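Budget check before we sign for a kitchen arm (sim first, hardware later)
Board index > Automation > Purchasing and Planning
14 replies

ladle_and_bolt
Looking for a sanity check on a purchase plan. We're a small shop that does meal prep equipment for assisted living places, and we want one arm working in a demo kitchen by July. We are deciding between buying one arm outright from Vetlow or leasing through Dalisay for 12 months. Before either one, we've been running the tasks in simulation so we know what we need. The two jobs on the list are food on a counter and opening the fridge. My boss, Kenneth Aquino, wants a number he can defend. I want a number that doesn't double after the first delivery.

What do people budget for past the arm itself?

gantryman
Mounting, cables, safety, spare fingers, and somebody's time. The last one is the biggest and it's the one that never makes it into the spreadsheet. What floor are you putting it on?

ladle_and_bolt
Tile, in the model and in the real kitchen both. Grout lines and all. We haven't decided between a fixed pedestal and a cart.

gantryman
Fixed. A cart on tile will rock unless you pay for a good one with leveling feet, and by then you've spent the pedestal money anyway.

tworpm
Disagree. A fixed pedestal means you've bought a counter robot or a fridge robot. If both jobs are on the list and they aren't within reach of the same spot, you need the cart or you need two arms. Price the cart properly and stop there.

ladle_and_bolt
That's the argument we keep having here. I put up one view of the counter job so you can judge the reach. The island is big, and the arm has to come in over it with the stools left where they are.
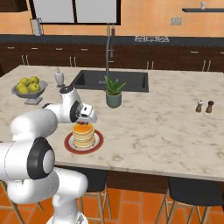 Does the lease price from a place like Dalisay normally include the gripper?
The gripper is normally quoted as a separate line, so ask for it in writing along with who pays for worn fingers.

northbench
Adding to that, ask whether the gripper goes back with the arm at the end. We leased an arm and bought the gripper ourselves, and we still have the gripper in a drawer because the next arm had a different flange. The adapter plate was 125 dollars plus shipping and took seven weeks. Small money, long wait. Put the wait in your plan.

ladle_and_bolt
Good point, I had nothing in the schedule for adapters. Adding a row.

tworpm
On the pancakes: are you planning to have it touch food for real? If so your finger choice changes and so does your cleaning budget. Plain black industrial fingers won't get past any food inspector I've dealt with.

ladle_and_bolt
For the demo, plate handling only. Food contact is a second phase and it has its own budget. I'd still like to avoid buying a gripper we have to throw out when we get there.

gantryman
Then buy the cheap one now. People overspend on phase one to save phase two, and phase two gets cancelled or looks completely different. I have a shelf full of parts that were going to be useful later.

northbench
I'd go the other way on that. If food contact is the reason the customer is interested, get a quote for the food-safe fingers today even if you don't order them. You want to know they exist for your gripper.

gantryman
A quote is free, so fine. I was talking about orders.

simsandsuch
I do the simulation side at Starmont, so take this with that in mind. The fridge is the job that will set your payload and reach. Picking a plate off a counter is easy to spec. A side-by-side door is a long swing, and the arm has to follow the handle or let go and push. Your real seal will take more pull than the model unless you've measured it. Have you?

ladle_and_bolt
Not yet. The model has whatever the default was. I have a view of the door part too.

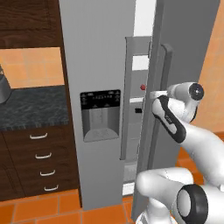
Gripper at the handle of the right-hand door, simulated kitchen

simsandsuch
OK, so the door is open there and the arm is well folded at the bottom. I'd want to check two things before spending anything. First, joint limits over the whole swing with the base where you plan to bolt it. Second, the force at the handle. Buy a luggage scale, hook it on the real handle and pull until the door lets go. Do it several times and write down the worst one. Then put that in the model and run it again.

tworpm
And this is why I said cart. Look how close in the base is to that door. I can't see that same spot covering a big island as well.

gantryman
You can't tell from two views with different angles. Could be close, could be across the room. Measure it.

tworpm
Fair. But measure it before the pedestal gets ordered.

ladle_and_bolt
I can pull the distance out of the model tonight. If it's too far for one spot, I'll price a cart with leveling feet and a docking plate on the floor at each position.

northbench
Docking plates are a good compromise. We use two. Budget for a recalibration check every time it moves, too. Ours takes 12 minutes when it goes well. In a demo with customers standing there, that feels long.

pennycounter
Finance person here, I read this board because I approve these things. Lease versus buy comes down to how sure you are about month 13. If you don't know, lease. If the demo leads to real units, you'll want the same arm anyway, so ask Dalisay for a buyout clause with the lease payments credited. Some will credit 100 percent of the first few payments, some give you nothing. Also, put the sim work in the budget as its own line. I see people hide those hours under engineering and then nobody upstairs knows what they paid for.

ladle_and_bolt
Kenneth would ask the same thing. The sim hours are under engineering right now. I'll split them out.

gantryman
I'd still buy. Leases on arms come with return condition terms, and a kitchen is a greasy place. You'll be paying for a refurb at the end.

pennycounter
So read the terms before signing. A refurb fee with a cap is something I can plan for. Owning an arm with no project is harder to explain.

gantryman
You can sell an arm.

pennycounter
At what price? I've tried.

oldgimville
We went through Gimville for a similar setup. The arm was fine. The surprise was electrical. The outlet we planned to use was on a shared kitchen circuit with the small appliances, and the building wanted a dedicated line run for the controller. Go look at your panel. Also find out where the controller box lives. It doesn't show up in most sim views and it does need floor space and airflow — ours ended up in a closet with a fan.

ladle_and_bolt
The controller is not in our model at all. Adding it to the list.

simsandsuch
Put a plain box in the model at the right size with a cable run to the base. Takes ten minutes and it will settle the argument about where it goes.

ladle_and_bolt
Here's the list as it stands, so others can pick at it:

Arm, lease with buyout clause, quote from Dalisay
Arm, purchase, quote from Vetlow
Gripper as a separate line, plus one set of spare fingers
Food-safe fingers, quote only
Adapter plate, with the seven-week wait on the schedule
Cart with leveling feet and two docking plates, or one pedestal, pending the distance
Dedicated circuit and a spot for the controller
Safety scanner
Simulation hours, own line
Install and training
Contingency

tworpm
What's contingency set at?

ladle_and_bolt
7 percent.

gantryman
Double it.

pennycounter
For once I agree with gantryman.

northbench
Add shipping and a crate for the return if you lease. We threw ours out and had to buy another.

ladle_and_bolt
Adding both. I'll post the door pull numbers once I get hold of a luggage scale.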